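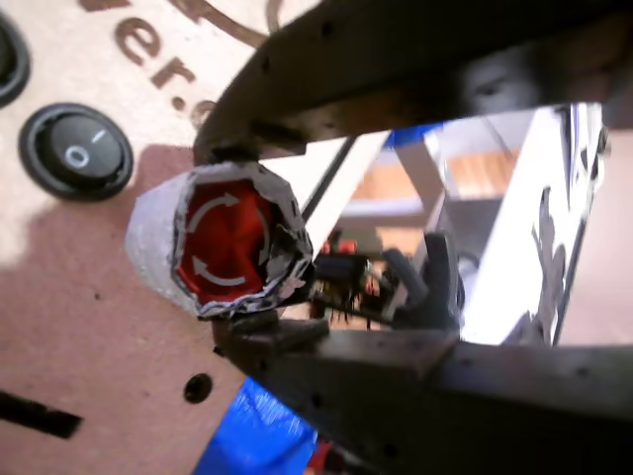 Clundley Workshop News
Red buttons, rockers and other promises
15/07/2024

Print this item | E-mail this item

Every couple of years somebody at Clundley decides the benches need proper switch panels, and every couple of years I am asked to write something nice about it. The current proposal comes from Touran Mohammadi and it's a better one than the last. I still have doubts, and she has been good enough to let me air them before the September meeting.

The plan, for those who missed the e-mail, is a flat panel at each bench with two round rocker switches, one for the bench outlets and one for the lamp, and a red twist-release stop button beside them. Names and lines would be engraved in the panel face. Tiltis has quoted $570 for the parts, which doesn't include the panels themselves or anybody's evenings.

Start with the rockers, as they are what you would touch most. I have nothing against a round black rocker. It fits a drilled hole, so even I can mount one, and it costs next to nothing. My complaint is with the I and the O. Those of us who grew up with them know that I is on and O is off, and we forget we were ever told. I watched people at the last open evening and a fair few pressed the wrong end, looked at the switch, and pressed the other. Fine for a lamp. Less fine for a bench with a drill plugged into it. Touran's answer is that people will learn, and maybe they will, but the old toggles had ON and OFF stamped on a plate and I never heard anyone complain that this was too much reading.

Glossy black also shows every thumbprint. A small thing, I know. Someone is going to have to wipe them and I can guess who.

Next, the engraving. I like the look of brown lettering burned into a pale board as much as anyone, and Shirin Ebrahimi's test piece with the curved border is lovely work. But engraved labels are permanent and our benches aren't. We have moved the sander three times since I joined. A panel that says SANDER in handsome letters above a switch that now runs the glue pot is worse than no label at all. The curved lines bother me too, to be frank. If a line on a panel runs from a switch to a word, I expect it to mean something, and if it is only there to look pretty I will spend ten minutes wondering what it is connected to. Could we engrave the things that won't change (the bench number, say) and leave a slot for a card with everything else on it? Cards are ugly. They can also be replaced by anyone with a pen.

Which brings me to the red button. The arrows on these show which way to turn it to let it out again after it has been pushed in. They say nothing about pushing. A newcomer seeing two arrows in a circle could quite reasonably think the thing is a knob and try to turn it, and some of them think it means "restart". I tried the sample from Rendus on 11 people over tea, without any hints, asking only what they would do with it. Almost half went to twist it first. I don't claim that is science, and Touran has pointed out, a bit sharply, that none of them had anything on fire at the time. She says that in a real fright people hit what's red. I'd like to believe it. I would like it a good deal more with the word STOP next to it in letters you can read from the far side of the bench.

A word as well about covering things up. I know why people do it. Paint is going on, or there's dust about, so out comes the kitchen foil or the silver tape and whatever you care about gets wrapped. I have done it to door handles, taps and once a whole vise. With a stop button I would ask you not to, even with the red face left showing. Foil crumples into the gap around the head, the torn edge catches on sleeves, and there's always somebody who comes along later and assumes a wrapped button is a dead button. Foil also conducts, in case that needs saying anywhere near the back of a switch. Bare wires and kitchen foil in one drawer is an idea I'd like to see retired. If a bench has to be painted, kill the power at the board, take the panel off and paint the bench.

So what would change my mind? I'd like to see one bench done first, and not the tidy one by the window. Fit it out, leave it alone over the summer, and let the Thursday-night sort of mess happen to it on whatever night it likes. If the rockers are still tight in their holes and people can find the stop without being shown, I will drill the rest myself. I'd want to see the back of the panel too. Fronts always look good at meetings, and I have yet to see a proposal with a photo of the wiring.

Shirin has offered to cut the first panel from the offcuts in the rack, so the trial would cost us very little beyond the switches. Touran thinks a trial is a polite way of saying no. It isn't meant as one, although I can see how it might feel that way after the business with the extractor hose.

If you've strong feelings about any of this, put a note in the box by the kettle, or come in September and say it out loud. Samples of the rocker and the button are on the shelf above the sink. Please put them back together in the right order when you are done, the locking ring goes on last.

Print this item | E-mail this item

Recent items
Extractor hose: where we are now
Sorting the screw drawers, again
Shirin Ebrahimi on engraving pale boards
Lost and found: one left glove, several tape measures
Do we need a second kettle?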